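Clearing the round table, part two

Posted Wednesday, January 19, 2022

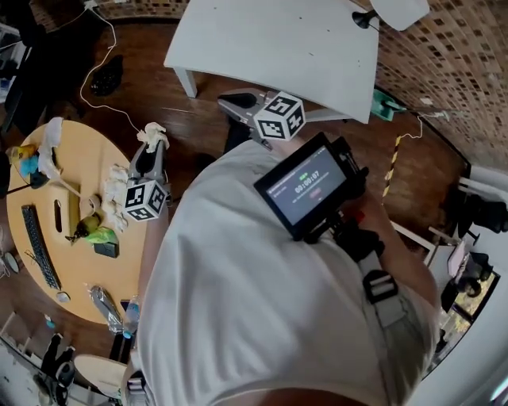 The round table mid-clear, with the white one behind it.

The round table is a Skitel, 90 cm across, light wood top. It was bought for meals. In practice it takes whatever arrives in the room, and since June it has taken a keyboard, drink bottles, plastic bags and a steady supply of crumpled tissue.

The sorting order I use now is trash, liquids, electronics, then everything else. Tissue goes first. It is light and covers other items, so any estimate of what is on the table is wrong until the heap is gone. Bottles come next. I check the cap, take off any bag wrapped around the bottle, and stand it upright on the floor away from the cables.

The keyboard is the largest single item. Set diagonally along the rim it uses far more of a round top than its area suggests. It belongs on the white rectangular table, parallel to the back edge and clear of the lamp base.

Small items are slower. The blue and yellow figure stays out. The green leaf-shaped piece and the small black box go into a Waselik drawer insert, which has 30 mm dividers and holds most things of that size. Anything I can't place within a minute goes in a shoebox and gets looked at on the weekend.

Cables remain unsolved. The white ones still cross the dark floor, and an adhesive channel from Rurnholm is on order. I will post measurements when it is fitted.

Comments (3)

dovetail_b: Does the channel adhesive lift floor varnish? Mine did.

Author: Will test on an offcut first.

hallway7: Round tables collect more than square ones. No data, just two apartments.

Recent posts
Clearing the round table, part one
Gentile desk lamp: replacing the joint
Drawer inserts compared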